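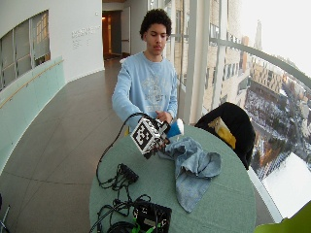
So the Wodley project finally has a demo table, and I get to boss a robot around by example. The idea is simple enough – I do a chore by hand, the software saves every move, and later the arm at Kravets tries to copy me. We want 600 good takes. I'm nowhere near that and my shoulders already have opinions.

Most of the learning so far is mine. I go way too fast! If I grab something the way I would at home, the whole take is junk, so I've been slowing down like I'm underwater.

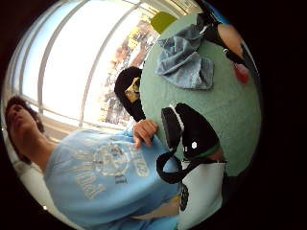

Something like a hat in hand, bag next to it.

The glove is more fun than I expected, but you do forget there's a cable on it. I've started resting my other hand on the table so it stops trying to help.

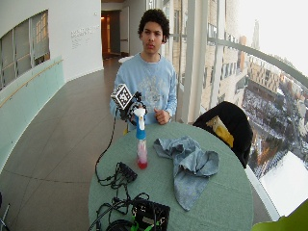
Glove on, spray bottle by the neck.

Next up is 50 takes of wiping, which I'm told is the hard one – cloth never lands the same way.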